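Workshop notebook, saddlery bench
22 October 2023

Back on the exercise saddles for the Privitz yard. Two came in with the same complaint, girth straps stretching unevenly on the near side. I had Gostum's strap on one and Findura's on the other, so it was a fair chance to compare.

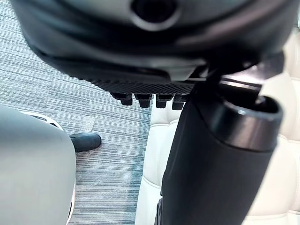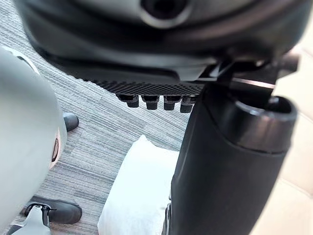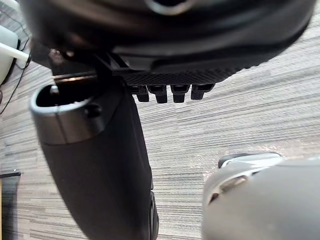
Gostum strap: 21 mm across when fitted in July, 90 cm long. Holes one to three have gone oval. Stitching fine. The leather has thinned just above the top hole, where the buckle bears every morning. Cut it off and kept the offcut in the drawer.

Findura strap: same width, same length. Holes still round, but it has crept at the top where it is sewn to the web. Two stitches broken at the back edge. Resewed with the heavier linen thread and waxed it twice.

Hung both from the beam with 600 N on the gauge and left them over lunch. Gostum gave up to 2 mm, Findura less than I could read with the steel rule. Not a proper test – the Gostum one is a used strap with its weak end cut away, so the lengths don't match any more. Should repeat with new leather from both.

Tree on the older saddle is sound. Pressed the points together, no creak. The panel is flat on the left side and wants more wool behind the rider's knee. Opened the seam there but haven't flocked it yet.

Gavrilă surcingle is still waiting for its elastic. The piece that arrived is too narrow for the keeper and has to go back.

To do: order two straps, mark the date inside each one this time, ask the yard which horses go in which saddle. If the near side always stretches, it may be the way they girth up – off side never touched.

Beeswax nearly out.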